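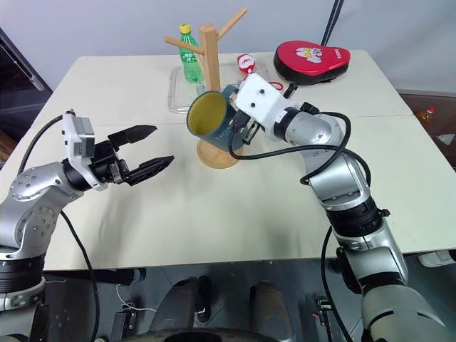

Savcombe Community Boards > House and Home > Kitchens
Thread: limescale, am I going mad

tidewrack
Moved to Savcombe in December from a soft water area. Kettle is already white inside. There are bits floating in the tea. Never had this before in my life. Water company letter says "very hard" and then nothing useful. Do I need a softener or do I just live with it? Quote from Brinitz was 1,543 fitted and I nearly dropped the phone.

pobble_on
Live with it. Citric acid, big bag, off the internet or the hardware shop. One tablespoon in a full kettle, boil, leave it half an hour, tip out, rinse twice. Done. Been doing it for years.

Mrs_Teasel
Vinegar does the same and you've already got it in the cupboard.

pobble_on
It does, and then the tea tastes of chips for two days.

Mrs_Teasel
Only if you dont rinse properly.

kerbstone88
We had a softener put in at the last house. Wouldn't be without one now. Shower screen stays clear, towels are soft, use half the washing powder. £1,543 sounds steep, but does that include moving pipework? Ours had to go under the stairs, as the kitchen cupboard was full of boiler.

tidewrack
Includes pipework yes. Plus a separate tap for drinking, apparently you keep one unsoftened. Kitchen cold tap stays hard so the kettle STILL furs up?? That's the bit I don't get. Kettle is the whole reason I rang them.

kerbstone88
Yes the kettle still furs up if you fill from the hard tap. It's the salt thing, they swap the calcium for sodium. Some people fill the kettle from the softened side, we did, no harm came of it. Not for baby bottles though.

gullnoise
£1,543 is cheap. I was quoted 2,756 by a firm over in Clollinmont, and that was before they'd even looked at the stopcock. Told them where to go.

halfpast_nine
Jug filter. Liepiņa do one that fits in the fridge door. Tea is much better, no film on top. Cartridges are a pain, monthly, and they go up in price every time you look.

pobble_on
Add up the cartridges over ten years and you could have bought the softener. Or a lot of citric acid.

halfpast_nine
I didn't say it was cheap, I said the tea was better.

tidewrack
The film! Yes. Thought it was washing up liquid on the mugs. Rewashed everything I own last Sunday. So that's the water as well?

halfpast_nine
That's the water. Worse with strong black tea, milk seems to make no odds. A squeeze of lemon gets rid of it if you can stand lemon in tea.

Mrs_Teasel
Lemon in proper tea, no thank you.

And the brown rings in the mugs, bicarb on a damp cloth. Comes straight off. Dont use a scourer, you scratch the glaze and then it stains twice as fast.

kerbstone88
Denture tablets for mugs. One each, warm water, overnight.

gullnoise
Going back to the softener, check where the salt goes before you sign anything. My sister's has a lid you can only lift if you take the shelf out. She has to lug blocks of salt in and lie on the floor to do it. She's 60 odd.

tidewrack
Hadn't thought of the salt. How often?

gullnoise
Every five or six weeks for two of them. Depends how much you use. They bath a dog.

inchwormer
Plumber here (retired). Everyone forgets the hot water side. Kettle you can see, cylinder you cant. Bad scale in a combi will cost you a heat exchanger, my neighbour paid 903 for hers last year with labour. Cheap in-line scale inhibitor on the boiler feed is worth having whatever you decide on the rest. And turn the hot water down to 55 or so if its a combi, scale builds up faster the hotter it goes. NOT if you've a cylinder, leave that at 60, legionella.

pobble_on
Are the magnetic ones any good?

inchwormer
Opinions vary. I never saw one make a difference. Others on here will say I'm wrong.

kerbstone88
You're wrong, we had one on the flat and the shower head stopped blocking within weeks.

inchwormer
There you go.

tidewrack
Right. It's a combi. So inhibitor for the boiler, citric acid for kettle, bicarb for the mugs, think about the softener when I've got the money. Brinitz rang back Fri 9 February btw and knocked 400 off without me asking, which makes me wonder what the first price was for.

gullnoise
Get a third quote.

Mrs_Teasel
And try the vinegar.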